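Home | Walkthroughs | Maps | Party Tips | Forum

How to Draw Your Own Dungeon Maps for Old RPGs

By Hrefna Vídalín

14 comments

I have been replaying Folix with my cousin Danjuma Nwosu, and by the second evening we were hopelessly lost in the Lodhi Caverns, going around and around the same three rooms and arguing over whose fault it was. The game gives you no map at all (it came out in the days when they expected you to own graph paper!), so we sat down and made one the old way. I loved it so much that I want to walk you through it.

Start with a sheet of squared paper and a pencil you don't mind sharpening. Put the entrance in the middle of the bottom row, unless the manual tells you the cave runs south, and let one square stand for one step. Write the floor number in the corner right away, or you will end up like me with four lovely maps and no idea which goes above which. 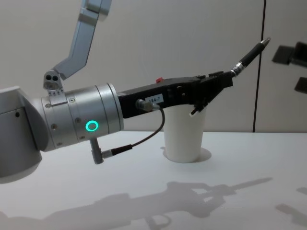 Black pen, angled upward.

Now walk along the left-hand wall and keep walking. Draw each wall as you bump into it, and save before every door. When a fight breaks out, put a little dot on the square you were standing on, so that you can find your place again once the monsters are dead and you've forgotten which way you were facing.

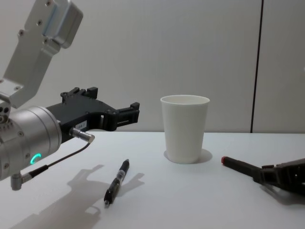 Treasure chests get a small T, and I write the contents in the margin with a number beside it. The big chest on floor two held 1391 gold, and I was so excited that I walked straight into a pit trap and had to start the floor over. Pits get an X, by the way, and stairs get an arrow.

Teleport squares are the nasty ones. If the walls suddenly stop agreeing with your drawing, drop a Bena stone on the floor, take a few steps and see whether you come back to it. They cost 100 gold each at the Plimon shop, and I'd buy three or four before you go in.
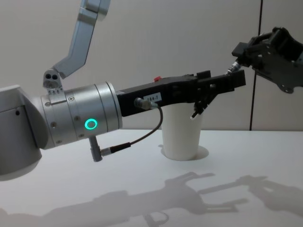 Issue 14

Once a floor is finished, go over the walls in ink and leave the notes in pencil, so you can rub them out on a second playthrough. Danjuma colors his water squares blue. I never have the patience, and I've only drowned twice.

Share this walkthrough | 100 shares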